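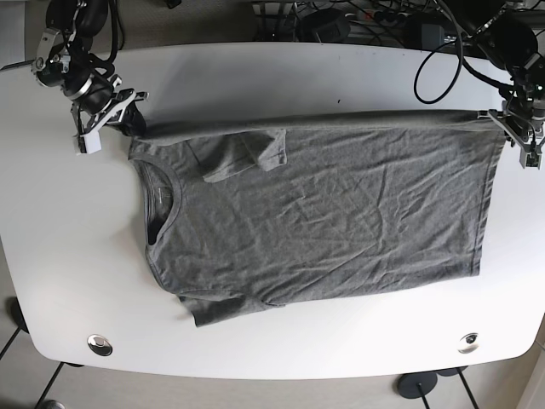 Dropped shirts, one hot joint: a few words with Svenja Haberkorn

January 20, 2020

Svenja Haberkorn has 15 minutes, she says, then gives me closer to an hour. She runs the folding cell at Loton, the garment handling outfit in Rikthorpe. Two arms, one white table, T-shirts. I wanted to hear about the fault in December, the one that stopped everything for 19 days.

"It started with drops," she says. "Right arm only. It would pinch the corner, pull, and then let go halfway. We blamed the finger pads. Everybody blames the pads."

So they changed the pads. Changed them again. Still drops, mostly late in a run. In the morning the cell would do a whole batch clean, after lunch it was a mess. Somebody suggested the fabric, so they switched to a different gray tee for a week. Same thing.

What it was, in the end — a cable. The gripper line on the right arm had been re-tied after a service and the tie was one joint too far up. Each time the arm reached down over the table the line went tight. After enough reaches a conductor cracked inside the jacket, where you couldnt see it. Cold, it made contact. Warm, it came and went.

"From the outside that cable looked perfect. I had my hand on it. I told people it was fine."

The drops were annoying. What worried her was the other thing, on the sixteenth shirt of an afternoon run. The gripper lost signal while both arms were stretching the top edge. Controller read the missing signal as gripper open, so it sent the arm back in for a fresh grasp. It wasn't open. The fingers still had the cotton, and the left arm was still pulling the other way.

"The joint current went way up and the arm did not stop. It should of stopped. I was standing at the corner of the table and I hit the button."

Was she hurt? No. Close? She holds her hands apart, maybe a foot. The shirt tore at the shoulder seam and the shoulder motor was too hot to touch. She kept the shirt. It's in her desk drawer.

Why no automatic stop? Here she slows down a bit. The current limit had been raised back when they were trying heavier sweatshirts for the Fleltergate job, and was never put back. "I signed that change. It's my name on it. There was no date on it for undoing it, so it didn't get undone."

The list of fixes is short. Limit is back down. A lost signal now means stop, both arms, and a person has to clear it. The cables get flexed by hand through the full reach every 400 cycles, with a meter on the line. New harness from Yammine, with more slack at the wrist. And a taped line on the floor, 6 feet out, that you don't cross with the power on.

Does she trust it now? "I trust the stop button." Then — "The arms, ask me in spring. They've been folding since we restarted and the right one hasn't dropped a corner. But it didn't drop any in October either."

Her phone goes. A sleeve has folded under on the cell and they want her back out there.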